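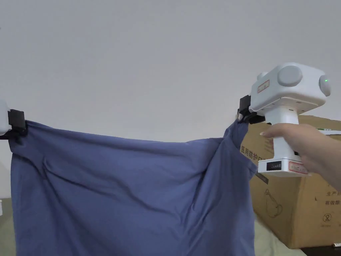
Folding group: status at the start of the second term

The cloth handling group of the Clomela robotics club has moved from rigid parts to garments. The first term was spent on blocks and cups, and the data from that work is closed. Since December all recording time has gone to T-shirts and other flat cloth items, with the hand-held grippers in place of the teleoperated arm.

The change of hardware was mostly a matter of speed. With the arm, one student could record only a few usable demonstrations in an evening, and most of that time went to homing and recovery. With a pair of hand-held units the operator does the task directly. Each unit logs its own pose, jaw opening and video. The two logs are merged afterward on the club workstation by a script called Dromeline, written by last year's members and patched several times this winter.

The task for this term is fixed as follows. The shirt starts spread or crumpled on a bed or table. The operator takes one corner with each jaw, lifts, lets the cloth hang, lowers it, and folds it in half. The episode ends when both jaws are open and clear of the cloth. Episodes in which a corner slips are kept if the operator picks it up again, and are tagged "regrasp". Episodes that are stopped early are deleted on the spot.

Recording is done at members' homes as well as in the club room. The first trained policy did well on the club table and poorly everywhere else, and the likely cause was that every demonstration had the same background. The plan is now for 9 different rooms, with 100 episodes in each. No cleaning up is asked for beyond the work surface itself. Phones, chargers, and boxes may stay where they are, as long as they do not lie under the cloth.
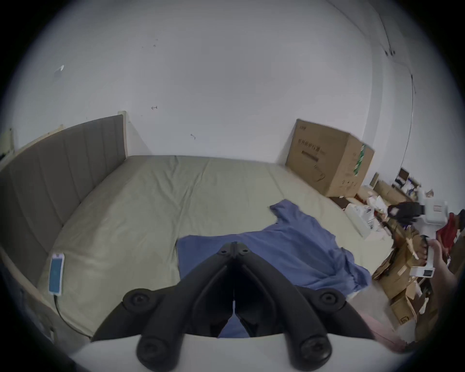 Seen from one gripper: a blue T-shirt spread on the bed, with a second hand-held unit at right.

Notes for operators

Start the left unit first. Wait for the right unit to join before moving either one. If the order is reversed the clocks may be off, and Dromeline will reject the pair without saying why.

Hold both units still for two seconds at the start and end of each episode. The script looks for these pauses when it cuts the recording.

Grip the cloth with the full width of the jaw. Grips taken with the tip only account for most of the slips in the logs so far. Bunching at the corner is acceptable.

Keep the two units at nearly the same height during the lift. A small slope along the top edge of the cloth does no harm. A large one pulls the shirt out of one jaw.

Do not pull the cloth tight. The jaw opening signal drifts under load, and the policy then learns to close harder than it needs to.

Change shirts every 20 episodes. Dark and plain shirts are well covered by now. Striped and printed ones are still wanted, as are long sleeves.

Known problems

Tracking is lost at times when the view is mostly blank wall. The fix for now is to stand so that furniture or boxes remain in view. A longer fix would be a different tracking package, and the Gruko branch has a test build of one. It has not been tried on cloth.

Depth near the jaw is poor when cloth hangs close to the camera. The training code masks this region, so operators need not do anything about it.

The charging dock in the club room has one bad slot, marked with tape. Units left in it overnight come out flat.

Training

The next run starts when four rooms are complete. It will use the same network as the first run so that the two can be compared. Results will be scored on the club arm with 8 shirts that appear in none of the recordings. A fold counts as good if the shirt lies flat and the hem and shoulders line up within the width of a hand. This is a loose standard and will be tightened for the spring meet, where the Dierckx rules ask for a finished fold that fits inside a taped square.

Sign-up

The units go out in pairs, in the gray case, for a maximum of three nights. The sheet is on the club room door. The next handover is Wed 21 January, after the regular build session. Bring the case back with both memory cards in it and the room name written on the log page. Uploads from home are possible but slow, and partial uploads have to be removed by hand.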